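ok thread on sleep current bc I said I'd write it up and I keep not doing it. battery node, rain gauge, back field in Nellham. supposed to run for years on one cell. died after 36 days

the node is called Sturnura (don't ask, it was the name of the folder and it stuck). tipping bucket gauge, little microcontroller board from Cirnulau, a sub-GHz radio, temp/humidity sensor on i2c. wakes up, counts the tips, sends a packet, goes back to sleep. that's the whole program

cell is 3000 mAh. my spreadsheet said 40 µA asleep and a short blip when it sends. on that spreadsheet the battery basically dies of old age before the firmware kills it

so when it went quiet I assumed water got in. drove out, opened the box, dry as toast. cell completely flat. swapped it, drove home, annoyed

first thing I did was measure it wrong. had the multimeter in series on the µA range, board kept resetting. the meter's shunt drops too much voltage when the radio wakes up so it browns out, reboots, wakes the radio, browns out. spent an evening looking at a number that was just my own meter strangling the board

switch the meter to the mA range, let it boot, wait till it's asleep, THEN look. or short across the meter with a jumper while it boots and pull the jumper after. that second one is what I do now

reading with the jumper trick: 2 mA. asleep. supposedly asleep

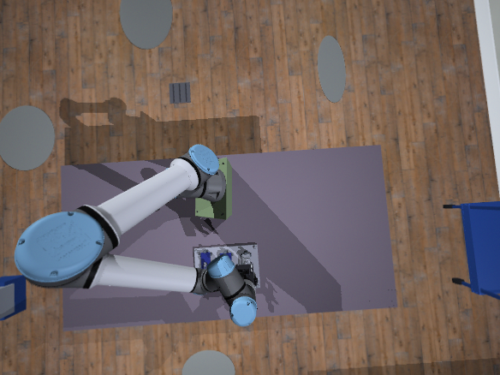 Bit-na Ko: is the debug probe still plugged in? on a lot of those parts the debug block keeps the clocks going even when the core is in deep sleep, you have to unplug AND power cycle or it stays latched

yep it was plugged in. unplugged it, power cycled, number dropped a bit. not nearly enough. but good catch and I would have chased that one for a week, so thank you

worth repeating since it's the kind of thing you only learn by losing a night: unplugging the probe isn't enough. the debug power-up bit survives until the chip loses power. pull the cell, wait for the caps to drain, put it back

also my firmware had a "helpful" line in it that kept debug alive in sleep, copied from a sample months ago so I could attach without holding reset. deleted. now there's a build flag for it and the release build refuses to compile if it's on

next suspect, the power LED. the Cirnulau board has one right by the usb connector, always on, no jumper, no solder bridge. I'd stopped seeing it. desoldered the resistor next to it. number goes down again, very satisfying, still way too high

why do boards sold as "low power" have an always-on LED. I know why, people email support when nothing lights up. but give me a trace to cut. the schematic even has a little note next to it saying "optional" and then it's just fitted on every unit

then the regulator. the temp sensor is on a breakout I got from Sampaio and the breakout has its own regulator AND its own level shifter AND pull-ups. sensor itself sleeps at nearly nothing. the stuff around the sensor does not sleep at all

quick fix: power the breakout from a gpio pin. drive it high, wait for the sensor to settle, read, drive it low. fine for something that draws this little. check the pin's max current in the datasheet first, not the number on the pinout card

the not so quick part: when you kill power to the breakout, the i2c lines are still pulled up by the mcu side, and current sneaks into the sensor through its protection diodes. so it's half powered from its own data lines. reads garbage next time it wakes up, sometimes hangs the bus too

so before the power pin goes low: deinit i2c, set SDA and SCL as analog or input with no pull, then drop the power. on wake do it backwards. order matters a lot, I had it wrong the first time and got humidity readings that would suit a fish tank

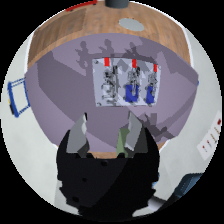 Bench setup is where I lost the most time, more than code. I had a node, a breakout, a radio board and a pile of identical black jumper wires, and every time I isolated one part I'd pull the wrong one and get a number that made no sense. Now every section of the test board is going to have a header I can lift to break its supply, laid out in columns, with something you can't miss at the top of each one, like those three red tabs lined up along the upper edge there. Column for mcu, column for sensor, column for radio. Pull a header, read the meter, write it down. I've ordered red heatshrink and I am not being subtle about it.

ok radio. this was the big one and I left it till last bc the driver has a function literally called sleep() and I was calling it. log line said it went to sleep. I trusted the log line

the radio DID go to sleep. then the mcu went to sleep and the chip select pin went floating, bc deep sleep on this part drops the gpio config unless you ask it to retain. floating chip select drifts low, radio thinks someone is talking to it, wakes up, sits in standby forever

found it with a scope on CS, and even that was fiddly — touch the probe to the pin and the probe's own resistance pulls it somewhere else. seemed fine, took the probe off, current jumped. put it back, current dropped. hate that

fix is one resistor. pull-up from CS to the supply, on the board, real part, not the internal one. internal pull-up goes away in the same deep sleep state that caused the problem

(some parts have a separate register just for pulls during standby. mine does! it's in a chapter I hadn't opened. I fitted the resistor anyway bc I want it to be right even while the chip is in reset)

after that: a bit over target. so close. remaining bit was the reed switch on the gauge

the tipping bucket has a magnet and a reed switch, and I had a pull-up on it. normally open so no current, right. except if the bucket stops right in the middle the magnet holds the switch closed and the pull-up just leaks to ground all day until it rains again. in a dry September that's a long time

swapped the pull-up for a much bigger one and added a small cap for the bounce. edges are slower now but a bucket of water tipping isn't exactly high speed

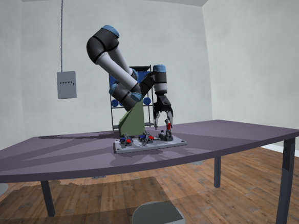

robot arm with the blue end caps, behind the gray mounting board

someone asked how I measure now that I don't trust the meter. big-ish cap trick: charge a known capacitor to the supply voltage, run the sleeping board from only that, time how long the voltage takes to fall. current is capacitance times the voltage drop over the time. costs nothing

caveats: use a cap with low leakage (measure it with nothing attached first, mine leaked more than the board did, lol), and use a buffer or just dab the meter on briefly bc a 10 meg meter is also a load. not super precise but it'll tell you if you're off by ten times which is usually the question

if you do this for work buy a proper power profiler. if you do it for one rain gauge the capacitor is fine

another question was why not just put in a bigger battery. bc the box is small, and bc at that kind of drain a bigger battery only moves the date. I want to forget the thing exists

and yes solar would hide all of it. there's a hedge. the hedge is winning

firmware list before sleep, for me mostly, in the order I do it now:

- finish the radio packet, wait for the done interrupt, don't just delay and hope
- radio sleep, then read the mode register back and check it
- i2c deinit, lines to analog
- sensor power pin low
- unused pins to analog, ALL of them, including the ones that don't come out on a header
- clear the wake flags or you fall straight back out of sleep
- sleep

the clear the wake flags one got me twice. it looks like it's working bc the loop still runs on time, it's just never sleeping in between, it spins through the wait like a normal delay. toggle a pin on entry and exit and look at it once on a scope

unused pins: a floating cmos input sits halfway and both transistors conduct a little. one pin is nothing. a whole port of them wandering around with humidity is not nothing, and it changes when you put your hand near it, which is a good test btw. wave your hand over the board. if the current moves you've got floating inputs
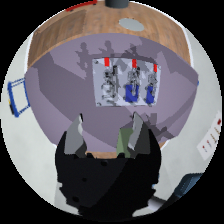
from overhead: three red markers, three columns, purple-gray mat

current state — the node reads 40 µA asleep with everything fitted, on the bench, with the lid off. matches the spreadsheet, which I find a bit suspicious tbh but I've checked it with the meter and the cap and they agree

no idea yet what it does when it's cold. the cell sags in the cold and the radio blip is the bit that'll find out. there's a fat ceramic across the supply now but ceramics lose capacitance with bias so it's less fat than it says on the reel

Bit-na also suggested logging battery voltage DURING transmit and not just before, so you see the sag getting worse over the months. adding that to the packet, it's one byte. should of done it from the start

code's a mess, I'll clean it up and push it. schematic too, once I've drawn the pull-up on it and not just penciled it on a printout

oh and if anyone has the Cirnulau board with the older regulator can you tell me what yours idles at with the LED resistor off? bare board, nothing attached. mine's the newer one and I only have the one left, the other lost a pad when I got impatient with the iron

going back out to Nellham with it when the ground's dried up a bit. will add to this thread when it's either been fine or it hasn't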